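Comis 飞钓子线与绳结试用计划(Sutcliffe 项目)参与者招募

发布日期:2022年3月28日
发布单位:Comis 钓具,线材组
招募人数:32人
地点:Sternley 水库、Clivov 河中游及参与者自己常去的水域
性质:兼职参与,有报酬,不签劳动合同

一、项目说明

Comis 线材组现为 Sutcliffe 项目的新一轮试用招募参与者。项目试的是飞钓前导线末段的子线,以及子线之间、子线与支线之间、子线与毛钩之间的连接结。飞竿、主线、轮子和毛钩的样式都不在试用范围内,参与者用自己手上的就可以。

上一轮试用共收回1,926条有效记录,大部分来自静水船钓,溪流和河流的记录偏少,低水温时段的记录也偏少。这一轮希望把这两块补上,所以名额里会有一部分专门留给以河钓为主的人。

试用的线材有三种,包装上只写甲、乙、丙,不写材质和标称强度。三种线的颜色接近,摸起来软硬有差别,有经验的人多半能猜出哪一种是氟碳线。猜出来没有关系,请不要写进记录表,也不要在试用期内和其他参与者讨论。

绳结方面不做统一教学。每位参与者会被分配到一组指定的结,另外保留一个自己平时最惯用的结作对照。指定的结都是常见的,没有新发明的打法,手册里有分步的文字和线图。

二、我们想找什么样的人

不限职业,不限是否参加过比赛。下面这些条件请先对照一下,不符合的请不要报名,我们没有余力逐个解释。

年满十八周岁。

持有所在地有效的钓鱼许可,需要会员资格的水域请自行办理。试用本身不附带任何水域的垂钓权,Sternley 水库的集体日除外。

用飞竿钓鱼满两个完整的钓季,能在中等风力下把一组带支线的前导线抛直,不经常打结缠绕。单钩抛得很好但从来没用过支线的,可以报名河钓组。

能自己打前导线。一直买成品前导线、没有自己接过子线的,这一轮不适合。

试用期内平均每两周至少出钓一次,每次有效作钓时间不少于三小时。一个月只能去一次、一次钓一整天的,可以写明情况,我们会酌情考虑。

愿意做记录。每次出钓后当天填表,不隔夜补填。这一条在上一轮里淘汰的人最多,报名前请认真想一想自己收竿以后还有没有耐心坐下来写字。

视力要求没有硬性标准,戴老花镜、用放大镜、用夹在帽檐上的镜片都可以,但请在报名表里写清楚,并且整个试用期内不要更换。中途换了镜片的,那一天起的记录请加注。

左手打结的参与者特别欢迎。上一轮左利手的样本太少,手册里的线图又全是按右手画的,这次已经补画了左手版。

三、分组

静水组。以 Sternley 水库为主,也可以在其他水库、池塘、湖泊进行。岸钓、船钓均可。前导线按三钩配置,两个支线加一个末端钩,支线长度按手册。末端钩用多重的钩不限,但同一天内请不要在加重钩和不加重钩之间来回换。如果必须换,换钩算作新的一副前导线,另起一行记录。

河流组。以 Clivov 河中游为主,也接受水流条件相近的河段。配置为单钩或双钩,逆流抛干毛钩、顺流摆湿毛钩、短线控若虫都可以,请在每次记录里注明当天主要用的是哪一种。河流组对线的磨损更感兴趣,所以每次收竿后要剪下最末一段子线,连同末端的结一起装进小袋寄回。

室内组。人数最少,适合冬天不出钓或者近期身体不便下水的人。工作内容是在家里按要求打结,在规定的湿润条件下收紧,剪掉线头,贴在卡片上寄回。室内组不需要出钓次数,但对手上的一致性要求高,打废的结也要一并寄回,请不要自己扔掉。

报名时可以填第一志愿和第二志愿,最终由我们分配。分配后不接受组间调换。

四、具体要做的事

领取试用盒。盒内有三种线各一轴、25枚同一型号的无倒刺空钩(用于室内对照和赛前练习,不要求下水使用)、记录本一册、防水铅笔两支、小封口袋若干、剪线钳一把、手册一本。剪线钳试用期内请只用盒里这一把。钳口钝了可以来信换新的,不要用牙咬断,也不要用打火机烫断。

试打。正式开始前,每位参与者要用三种线把自己分到的结各打一遍,贴在试打卡上寄回。我们看过以后会回信,有问题的地方会标出来,请按回信改过再开始出钓。试打没有通过的,可以再寄一次。两次都没有通过,就不进入正式试用,试用盒不必退还。

出钓。每次出钓前在家里或者车上打好当天的前导线,不要在水边临时打第一副。第二副以后在水边打没有关系,记录里有一栏写“打结地点”,岸上、船上、水里站着打,分别打钩。戴着手套打的请注明,手指冻僵了勉强打的也请注明。

记录。记录表每副前导线一行,内容包括线的代号、结的代号、打结地点、水温(有温度计的写,没有的留空,不要估)、开始使用和停止使用的时间、停止使用的原因。原因有六种可选:断在结上、断在线中间、结滑脱、缠绕剪掉、换钩剪掉、收竿正常结束。拿不准断在哪里的,写“不明”,不要选最像的那一项。

挂底和挂草请如实记录。有些人觉得挂底断线不能怪结,就不写。请一律写,并在备注里写“挂底”,怎么归类由我们处理。

鱼获只记有没有中鱼,不用写大小和条数。确实想写的可以写在备注里,我们不会统计。

寄回。室内组每月寄一次,河流组每两次出钓寄一次,静水组在试用结束后一次寄回记录本,中途只需要每月拍照把记录页发来。邮资用随盒附的预付信封。

五、关于打结和收线头的统一要求

除了指定的结法以外,所有参与者都要遵守下面的做法。这些做法和各人的习惯多少有冲突,请以这里为准。

收紧前必须润湿。用清水或者钓点的水都可以,唾液也可以,润滑油、浮水剂、沉水膏不可以。

收紧时主线和线头轮流受力,慢慢拉到位,最后用主线定紧。听到“咯”的一声,或者手上感觉到突然一松又一紧,这个结就算废了,剪掉重打。废结次数写在记录表右侧的小格里。

线圈要排齐。有重叠的线圈,外观再牢也按废结处理。三圈、四圈、五圈的要求在各结法的页面上,不要自己多绕一圈保险。 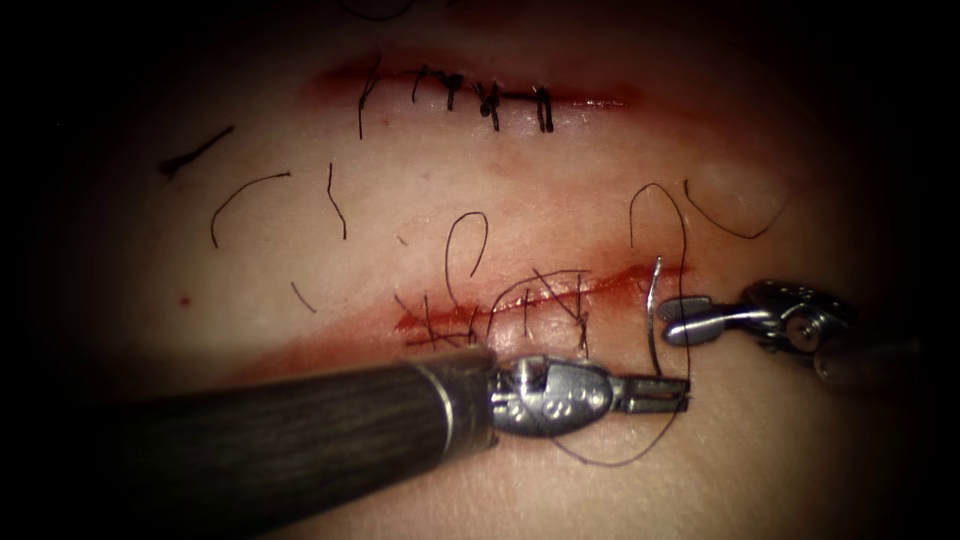
线头长度在上一轮里是最乱的一项。有人贴着结剪,有人习惯留出半粒米,还有人在支线结上把朝下的那根线头当支线用,朝上的那根却忘了剪,于是寄回来的样品很难放在一起看。这一轮统一为:与毛钩相连的结,线头留一毫米;子线之间的接结,两边线头各留一毫米;支线结朝竿梢的一根线头留一毫米,朝钩的一根留作支线。可以对照图中靠上的那道切口,深色的缝线一针一针横跨过去,每针各有一个小结,剪过的线头朝向略有不同,最左边那一针还拖着一条长长的尾线伸到切口下方。前导线上的线头朝向不同没有关系,我们不要求把它们捻到同一侧,也不要求剪成斜口。要避免的是那种长尾:除了当支线用的那一根,凡是留长了的线头都请在下水之前补剪。下水以后才发现的,先收线补剪,再继续使用,并在备注里写“补剪”和大概的时间。

不使用胶水。有些人惯用的结会点一小滴快干胶,保留作对照的那个惯用结也请不要点。实在不放心的,请换一个惯用结报上来。

不使用金属或塑料连接件,包括微型环和小别针。已经习惯用前导环的,请把环以上部分当作自己的前导线,环以下用试用线,并在报名表里说明。环上的那个结不计入试用。

拆结不算结。打到一半退回来重打,只要线上没有看得见的折痕,可以继续用这一段。有折痕的请剪掉。

六、水温、天气和安全

本轮希望多收集低水温下的记录,但不要求任何人在不适宜的天气里出钓。预报有大风、雷电或者水位上涨时,请留在家里。少一两次出钓不影响报酬。

船钓必须穿救生衣,河里涉水请使用涉水杖,水深过腰的位置不要去。抛投时戴护目镜或者普通眼镜,帽子请选有檐的。这些不是建议,试用手册最后一页需要签字确认。

Clivov 河中游有几处河段上游设有闸口,放水时间不固定,到河边以后请先看水位标,再决定从哪里下水。河流组的参与者会收到一张河段示意图,图上标出了我们不希望大家去的位置。

碳素飞竿导电,经过输电线下面时请把竿拆开。

离开水边之前,把剪下来的线头和废线全部带走。试用期间会剪下比平时多得多的碎线,请用盒里的小袋装好,寄回也行,自己扔进垃圾桶也行,不要留在岸上,也不要丢进水里。鸟类缠到细线的情况在 Sternley 水库的坝脚一带每年都有,水库方面同意我们办集体日,其中一个条件就是碎线全部回收。

七、鱼的处理

所有出钓使用无倒刺钩或者压平倒刺的钩。所在水域允许带走鱼的,是否带走由参与者自己决定,不属于试用内容。放流的鱼请在水里脱钩,手先弄湿,不要为了看清结的状态而把鱼长时间提在水面以上。结的状态等鱼放走以后再看。

钩子吞得深、取不出来的,剪线放鱼,停止原因写“换钩剪掉”,备注写“剪线放鱼”。这一副前导线仍然算有效记录。

夏季水温过高时,鳟鱼类放流后的存活会变差。当地水域发出停钓通知的,试用随之暂停,恢复时间以通知为准。暂停期间不要求补足次数。

八、Sternley 水库集体日

试用开始前安排一次集体日,地点在 Sternley 水库北岸的船屋。上午在室内试打结,下午下水。静水组必须到场,河流组和室内组自愿。

集体日当天的船费和垂钓费由 Comis 承担,两人一船,同船的人由我们安排。会晕船的请在报名表里写明,可以改为岸钓。午饭提供热汤和面包,有忌口的自己带饭。

船屋里的桌子不大,请不要把整套绑钩工具带来。带上自己平时打结时会用到的东西就够了:眼镜、放大镜、小剪刀、头灯。绑毛钩的虎钳用不到。

停车位在坝西侧,从大门进来以后沿右手边的路走,不要开上坝顶。带狗来的,狗要拴绳,不能上船。

具体日期会在录取信里写明。如果当天风太大,水库不放船,下午改为岸边抛投,试打部分照常。

九、时间安排

报名截止后两周内,所有报名者都会收到回信,包括没有录取的。

录取后一周内寄出试用盒。收到试用盒以后请在十天内把试打卡寄回。

正式试用从试打卡通过之日算起,到明年一月底结束。冬季水域关闭的地区,可以在关闭日提前结束,也可以转到开放的静水继续。提前结束的请来信告知,不要只是停止寄送。

试用结束后的汇总报告会寄给每位完成试用的参与者。报告里的数据不带姓名,只带编号,每个人知道自己的编号。

十、报酬和费用

静水组和河流组完成全部试用的,每人报酬2,000元,分两次支付,试用过半时付一半,收到最后一批记录后付另一半。

室内组按完成的卡片计酬,标准写在录取信里。

不报销日常出钓的交通费、垂钓费和毛钩损耗。集体日的交通费也不报销,但从较远的地方来静水组的参与者,可以申请船屋附近的一晚住宿,名额有限,先报先得。

试用盒里的剩余线材、空钩、剪线钳归参与者所有。线材在试用期内请不要转送别人。试用结束后我们会公布甲、乙、丙各是什么线,三种里可能有已经上市的产品,也可能没有。

中途退出的,已经完成超过一半的,第一笔报酬照付。没有到一半的,不付报酬,试用盒不用退,记录请寄回。

十一、哪些人不适合报名

在其他钓具公司任职、兼职或者签有推广协议的,请不要报名。在渔具店工作的可以报名,但要写明店里是否代理线材。

经营钓鱼账号并且有品牌合作的,请先来信说明。没有品牌合作的可以直接报名,试用期内可以照常发布自己的钓鱼内容,不要出现试用盒、线轴和手册内页。

上一轮参加过并且完成了试用的,可以再报,但请选择与上一轮不同的组。上一轮中途失去联系的,这一轮不再接受。

同一家庭可以有多人报名,各自填表,各自录取。录取后每人用自己的试用盒,不要共用线轴,也不要互相代打结。我们收到过一家人寄来的两份试打卡,从收线头的手法看是同一个人打的,最后两份都没有算。

十二、报名方式

报名表可以在 Comis 网站的 Sutcliffe 项目页面下载,也可以在 Sternley 水库船屋和代理 Comis 产品的门店领取纸质版。电子版和纸质版内容相同,填一种就可以。

报名表需要写明以下内容:

飞钓年数,主要水域,岸钓、船钓、涉水各占多少。

惯用手。抛竿和打结用不同的手为主的,请分别写。

平时使用的前导线配置,从主线末端写到毛钩。不用写品牌,写每一段的长度和大致粗细就可以。

平时最常用的三个结,以及打在什么地方。结的名字各地叫法不同,写不准名字的,请画一张简单的图,画得不好看没有关系。

是否使用老花镜、放大镜或者其他辅助。

志愿组别。

能够参加集体日的情况。

最近一次断线的经过,用一小段话写出来,写多少都行。这一项我们看得最仔细,主要看能不能把事情的先后说清楚:当时用的什么线,结打了多久,断在哪里,断之前有没有碰过石头或者船舷。钓到了多大的鱼不是重点。

除了报名表,还需要寄来一张打结卡。用自己手上的任意一种单丝线,打三个相同的支线结,剪好线头,用胶带把两端固定在硬纸片上。选河流组的可以改为三个与钩相连的结,钩尖请用软木或者橡皮扎住,防止扎到拆信的人。纸片背面写名字和联系方式。

不要寄绑好的毛钩。每一轮都有人附上自己绑的毛钩,我们没有地方保存,也不会因此优先录取。

报名材料寄到 Comis 线材组,信封上写“Sutcliffe 项目报名”。电子版表格可以用邮件发送,打结卡仍然需要邮寄,两者以后到的一件为准计算报名时间。地址和邮箱见报名表首页。

十三、几个常被问到的问题

可以用自己的毛钩吗?可以,也必须用自己的。请尽量用平时用惯的样式,不要为了试用去换一套新的。

可以在海水里用吗?这一轮只做淡水。河口咸淡水交界的位置也不算。

可以用来钓鳟鱼以外的鱼吗?可以。钓鲈鱼、茴鱼、鲤鱼的记录都收。牙齿锋利、容易咬断线的鱼种请不要用试用线作目标钓,偶然中钩的照常记录。

鱼把线缠在障碍物上断了怎么写?看断口。断口在结上写“断在结上”,在线中间写“断在线中间”,找不到断口写“不明”,备注写“缠障碍物”。

线用完了怎么办?来信补寄,每种线可以补一次。补寄的线轴编号和原来的不同,换轴的那一天请在记录本上画一条横线,写上新编号。

一天里最多用几副前导线?不限,但不要为了多做记录而提前剪掉还好好的前导线。一副前导线从早用到晚,对我们来说是很有用的一条记录。

旧前导线下次还能接着用吗?静水组可以,最多连用两次出钓,中间干放在绕线板上,不要拉直加热。河流组不可以,每次收竿都要剪下末段。

记录本进水了怎么办?纸是防水的,铅笔字不会化开,晾干继续用。用圆珠笔和中性笔写的不保证。

能不能用手机填表?目前不能。电子表格在准备中,这一轮仍然用纸本,拍照发送只是为了中途核对。

能不能带孩子一起参加集体日?集体日当天船位固定,不能带孩子上船。孩子可以在船屋和大人一起待着,需要另有成年人看护。

十四、个人信息

报名者的姓名、地址、联系方式只用于本项目的联系、寄送和付款。没有录取的,报名材料在试用开始后销毁,打结卡不退。录取的,联系方式保留到报酬结清。参与者可以随时来信要求查看自己的记录,或者要求从汇总里删去自己的记录。删去以后不影响已经支付的报酬。

集体日当天会有人在船屋和码头拍照,不愿意出现在照片里的,签到时领一根蓝色腕带戴上即可。

十五、补充说明

Clivov 河中游的部分河段属于私人会员水域,河流组参与者如果不是会员,请不要以试用为由进入。我们和这些会员水域之间没有协议。公共河段的起止点在示意图上用粗线标出,和河边立的牌子有出入时,以牌子为准。

手册在试用开始后如有改动,会以单页形式寄出,请夹在手册对应的位置。改动只对收到单页以后的出钓有效,之前的记录不用改。

对结法有不同意见的,欢迎写在记录本最后的空白页上,试用结束后一并看。试用期间请先按手册打。

报名收满后页面会标注“已截止”,标注之后寄到的材料转入候补名单。候补者在有人退出时按组别递补,递补最晚到正式试用开始后第四周。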